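Search this site... Go

Lavthorpe World Band Radio: three months of foreign news at breakfast

Posted 12/05/2022 by Kiri Tautahi
Filed under: Reviews, World Affairs, Radio

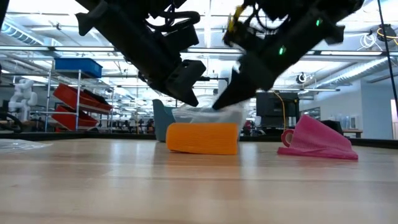 I bought the Lavthorpe because I was tired of getting my foreign news in two-line alerts on my phone. A border closes, a minister quits, there's a vote on sanctions, and all I ever saw was the headline! So I wanted a shortwave set I could leave running while the coffee brewed and hear what stations in other countries were saying about their own governments (and about ours, which can be an education). It cost me $90 from Corketti, shipping included, and it showed up in September with a stand, a strap and a manual in very small type. I like it best on a light wooden tabletop like the one in the photo, where the rubber feet grip nicely and the dial is easy to read with the morning coming in.

OK, the good stuff first. The tuning knob is lovely - heavy, slow, no slop in it. There are 40 memory slots and I've filled maybe half, mostly with English-language evening bulletins. During the long ceasefire talks this fall I had three stations saved side by side and flipped between them on the hour, and the differences were wild. One led with the prisoner exchange, one barely mentioned it and talked about grain shipments for ten minutes. You don't get that from an app that feeds you the same wire story over and over.

Sound is fine for voices. Music comes out thin, but I'm not buying this for music.

Now the gripes. The clock loses time, so I kept missing the start of bulletins until I began checking it against my phone. The built-in antenna is OK after dark and pretty hopeless at noon, and I ended up clipping on 6 yards of wire and running it along the curtain rod. Much better! The battery door is flimsy too. Mine already has a crack at one corner.

I had the Revgate before this one and it pulled in weak stations a little better, but the buttons were so tiny I gave it to my brother. If you mostly listen at night, the Lavthorpe is the nicer thing to live with. If you want daytime reception from far away, save up for the Tawhiri.

I'd buy it again, with a roll of wire in the same order.

2 comments | 6 shares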